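The Card Trick

A machine in Vetirness is learning to fill a wallet, and is in no hurry

December 26, 2018

Most of us put a card back in a wallet while doing something else. We are looking for the door, or telling the person at the till that no, we don't need a bag. The fingers get on with it. Ask someone how they did it and they will do it again, slower and rather worse, and still not be able to tell you.

The small research group at Zorley has spent the time since September asking a robot the same question. Their rooms are at the quiet end of Vetirness, above a shop that sells blinds, and the subject of their work is thin things: cards, sleeves, flaps, anything that bends when you would like it to stay put. Robots have been good with boxes for a long time. A box tells you where it is and stays there. A plastic sleeve clings to the one beneath it, gives way when pushed and shows you mostly the reflection of the ceiling lights.

The usual approach is to film a person steering the arm through the job, over and over, and train a network to copy what it sees. Zorley did this with 3,000 runs. The result was a robot that moved with great confidence to a point just beside the sleeve and posted its card into thin air. It had learned what success looked like from a distance, in the way that I have learned the tango. 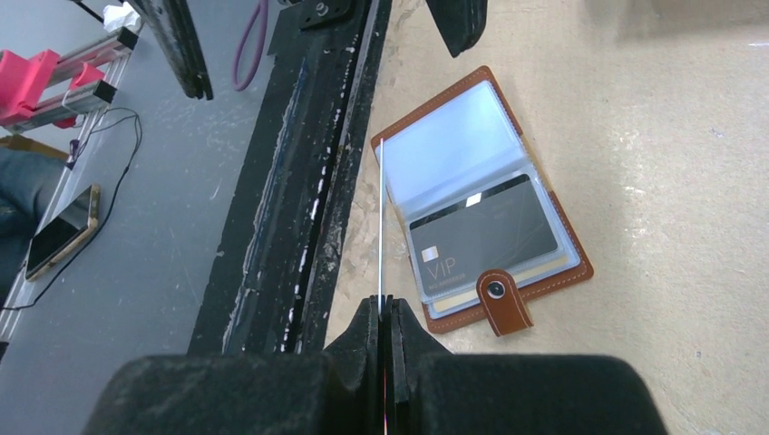

So the group changed what it was teaching. The new method, which goes by the name of Grestus, throws away most of the tidy runs and keeps the untidy ones: the moments when the person at the controls has missed, noticed, backed off and tried again. These are cut out and shown to the network far more often than their fair share. The thinking is that a clean run teaches the robot very little, as it contains only the easy bits stuck together. A fumble contains a decision.

There is a second part, which is duller and may matter more. The arm is made to pause whenever its own guesses about what to do next begin to disagree with one another. During the pause it shifts its wrist slightly and looks again. To a visitor this looks like doubt, and I found it oddly good company. It is a long way from the robots of my childhood, who were sure of everything and generally had to be switched off by the last page.

In the trials that the group wrote up, each wallet was given 20 attempts. With the old training, the card went in on 2 of them. With Grestus alone it did better, though it had a habit of stopping with the card half home and considering the matter closed. Only with the pause added did it become something you might describe to a relative as working, and even then a new wallet with a stiffer fold could undo it. Holding the wallet itself is a separate lesson — squeeze too low and the pages fan out, too high and they clamp shut — and the training for that is still going on.
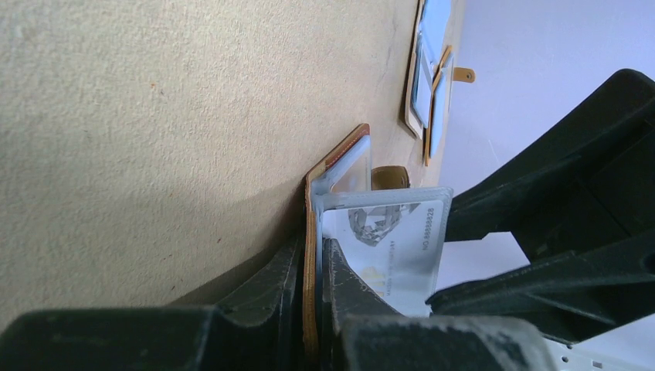

Haugen is not convinced. The fumbles came from people, runs the complaint, and people fumble in human ways, with a sense of touch the arm does not have; teach a machine to copy our recoveries and you may be teaching it to recover from mistakes it never makes. Better, on this view, to let the robot make its own mess and learn from that, however many wallets it costs.

Zorley's answer is that they have tried a little of this, and that it is slow. Left to itself the arm finds errors no person would think of, and most of them end on the floor. They would like to mix the two kinds of fumble in the next round and see which the network prefers. Four wallets have been set aside for it, all of a make the robot has never handled, with a flap that has to be lifted before anything else can begin.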